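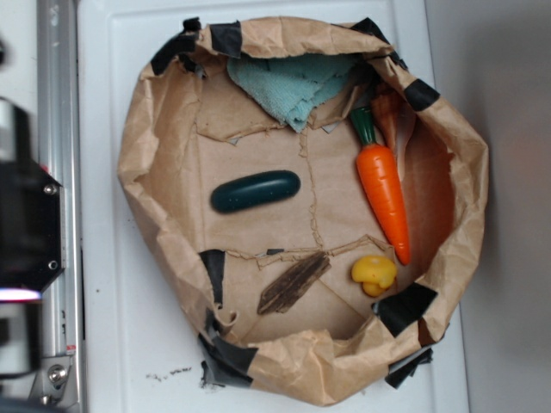

Sensory bag, Sornden room: towel, carrot, cucumber, bark and small yellow toy.

To: Carnelgate Early Learning – Educators' List
From: Gaétan Gagnon, Program Resources
Date: Wed 4 December
Subject: Re: Paper bags for the touch-and-find activity

Dear colleagues,

Thank you to those who replied to the message quoted at the end. The Sornden room has kept to kraft paper bags with the rim rolled outward and held with black duct tape, and the other rooms are asked to do the same until further notice. Each bag is to be set on a white rimmed tray.

Contents should offer a clear difference in texture. A terry cloth towel, the toy vegetables and a piece of bark are suitable together. Please check bark for splinters before each session and wipe the tray afterwards, as crumbs collect near the edge. Tape ends that have lifted should be pressed down or replaced.

A bag that has been mended at the folds may remain in use. Once the floor of the bag tears through, it should go to paper recycling with the tape removed. The Mansilla storeroom holds 13 spare bags – kindly sign for any you take.

Small toys must meet the size rule in the room handbook for children under three. Rooms with younger groups should leave out anything doubtful.

Regards,
Gaétan Gagnon
Program Resources

> From: Platska room
> Subject: Paper bags for the touch-and-find activity
>
> Good morning,
>
> Our fabric sacks have gone to the laundry and two have come back with torn
> seams. Would paper bags be acceptable in their place, and is there
> a preferred way to stop the opening from collapsing? We would also
> appreciate guidance on whether natural items may be mixed with toys.
>
> With thanks,
> Platska room educators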